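Big Questions, Small Readers | Food & Science | Ages 8 to 12

February
By Ferdinand Kofler

Does the Color of Your Bowl Change How Your Food Tastes?

Somebody has probably told you this one already. Strawberry dessert tastes sweeter from a white plate than from a black one. Hot chocolate tastes better from an orange cup. Popcorn tastes saltier from a blue bowl. People say these things as if they were as certain as gravity.

Are they? I have my doubts, and I think you should have some too. Having doubts doesn't mean saying "no way!" to everything. It means asking, "How do you know?" and then waiting for a good answer.

First, the part that's true

Your tongue does not work alone. When you eat a peach, your tongue can pick up sweet, sour, salty, bitter, and a savory taste called umami. Most of what you'd call "peachy" comes from your nose. Try holding your nose shut while you chew a jelly bean. You'll get sweet, and not much else. Let go of your nose and the flavor shows up.

Your eyes get involved as well. Before you take a bite, your brain has made a guess about what's coming. If a drink is red, you might guess cherry. If somebody has dyed a lemon drink red, a good number of people will still say cherry, or at least get confused. Scientists have tested food coloring in many ways, and it really can trick people about flavor.

So the color of the food can matter. That's a pretty solid idea. But look at what happens next. Somebody says, "If the color of the food matters, the color of the bowl must matter too." Hold on. That's a different claim, and it needs its own proof.

How would you test a bowl?

Say you want to find out if yogurt tastes sweeter from a pink bowl. Your first thought might be to give your friend a pink bowl of yogurt and ask, "Is it sweet?"
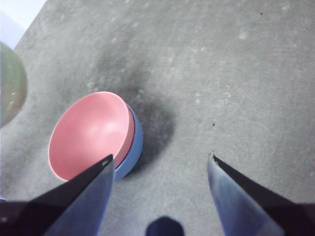
A matte pink bowl. Does it make you think of something sweet?

Your friend says yes. Have you proved anything? Nope! Yogurt may be sweet from any bowl. You have nothing to compare it with.

So you try a white bowl next, with the same yogurt. Now your friend says the pink one was sweeter. Better, but there's still trouble. The pink bowl came first, and first bites often seem stronger. Maybe your friend was hungrier then. Maybe the second yogurt had warmed up on the counter. And maybe your friend saw you grinning over the pink bowl and worked out what you wanted to hear. People like to be nice, and being nice is terrible for science.

A fair test needs the same yogurt, the same amount, the same spoon, and the same temperature. Half the tasters should start with pink and half with white. The person asking the questions shouldn't hint. It's best if the tasters don't know the test is about bowls at all.

And you need plenty of tasters. Flip a coin 4 times and you could easily get three heads. That doesn't make it a magic coin. Flip it 2,000 times and the heads and tails will come out much closer to even. Small tests are full of little accidents that look like discoveries.

The trouble with "a study says"

When you read "a study says," there are some things worth finding out. How many people were in it? Did anyone else try it again and get the same result? How big was the difference?

That last one gets forgotten a lot. Suppose people gave the yogurt a 6 out of 10 for sweetness from one bowl and a 6.2 from the other. A headline could say "PINK BOWLS MAKE FOOD SWEETER!" and you might picture yogurt turning into cake. Would you ever notice 0.2 at breakfast? I doubt I would.

Some bowl and plate experiments have found a difference. Others have found a tiny one, or a different one, or none. Some of them used only one kind of food. A result about strawberry dessert might not tell you anything about soup.

Then there's the question of why it would happen. One idea is contrast. The same pink pudding can look brighter or duller depending on what's around it, so the bowl changes how the food looks. Another idea is that we connect pink with candy and ripe fruit, so we expect sweetness. Both ideas sound sensible to me. Lots of wrong ideas have sounded sensible, though. People once thought it was sensible that the tongue had a separate zone for each taste, and that map was printed in schoolbooks for years. It's wrong. You can taste sweet things all over your tongue.

Who is telling you?

If a company that sells pink bowls tells you pink bowls make food yummier, does that make it false? No. It does mean they'd be happy if you believed it, so ask to see the test.

Ask me, too. I've told you that your nose does most of the work with a jelly bean. You don't have to take my word for it. You have a nose, and jelly beans aren't hard to find. (Check with a grown-up first, and don't test anything on someone with a food allergy.)

My own answer about the bowls, for now: maybe a little, for some foods, for some people. If someone runs a bigger and fairer test, I'll change my mind in whichever direction it points.

Words to know
Contrast: how different two things look when they are side by side.
Umami: a savory taste, found in foods such as mushrooms and cheese.

More Big Questions
Do Carrots Help You See in the Dark?
Why Does Toothpaste Ruin Orange Juice?
Can You Really Catch a Cold From Being Cold?
Is a Tomato a Fruit? Vinzenz Ammann Isn't So Sure
How Long Is a Goldfish's Memory?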